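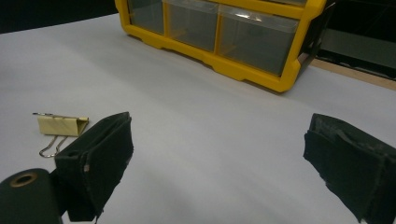 Item 1. Apologies and the March minutes

Two apologies were received. The minutes of the March meeting were agreed with one change: "will buy" in item 5 now reads "may buy".

Item 2. Report on the open day at Barnstead

Members who went to the Osman open day at Barnstead on 03/06/2024 gave their report. The Lemville and Tatwood offices were both represented. The handout promised "sorting help for every stockroom" and ran to 11 pages. Those present felt that the first 7 could have been left out.

The part of the day that mattered to us was the small parts table, with binder clips and a drawer organiser. The presenter's talk was about putting stationery away. Members noted that our own clips arrive in boxes, already sorted by size, and asked what problem was being solved. The presenter said the clips stood in for "any small item". The Tatwood members would have liked to see some of those other items, washers above all, as that is what the Tatwood stores mostly hold.

It was also noted that a white table with a handful of things on it is a long way from the bench at Lemville, which has not been clear in living memory.

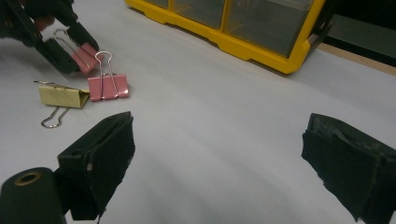
Small parts table, Barnstead: a pink clip in the grip, with a second pink one and a gold one on the table.

There was some discussion about the word "automatic", which is used on nearly every page of the handout. Lemville asked that it be kept out of our own papers until Osman has said in writing how much of the work needs a person standing by. This was agreed.

The state of the finger pads was raised. They are visibly frayed along the inner edges. One member took this as a sign of honest use. Others wanted to know how often pads are changed and who pays. The stand had no price for them on the day.

Item 3. Osman's figures

Osman's leaflet claims 80 items put away in an hour. The talk gave the number as 79. Nobody on the stand could say where either came from, whether dropped items were included, or what size the items were. Members agreed that neither figure should be repeated to staff.

A Tatwood member said more than once that a new starter could clear a tray of clips before the kettle boiled. The chair asked for this to be minuted as an opinion.

In fairness to Osman, the staff were polite, let people stand close to the table and did not press for an order. The sandwiches were good. 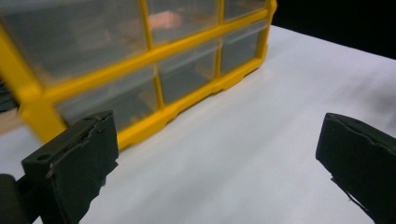

Question from Lemville: Are we being asked to agree to a trial tonight?

Reply from the chair: Nothing is being agreed tonight. Osman has offered a trial at Tatwood, and the offer stays on the table until we have the running costs and have seen the arm work with our own stock.

Item 4. Actions

Lemville to write to Osman asking for the price of replacement pads, the source of the hourly figure, and the amount of staff time needed.

Tatwood to put together a box of mixed washers, split pins and fuses in case Osman will accept them as a test.

The secretary to file the handout.

Item 5. Shelving at Tatwood

Held over. The quote has still not come.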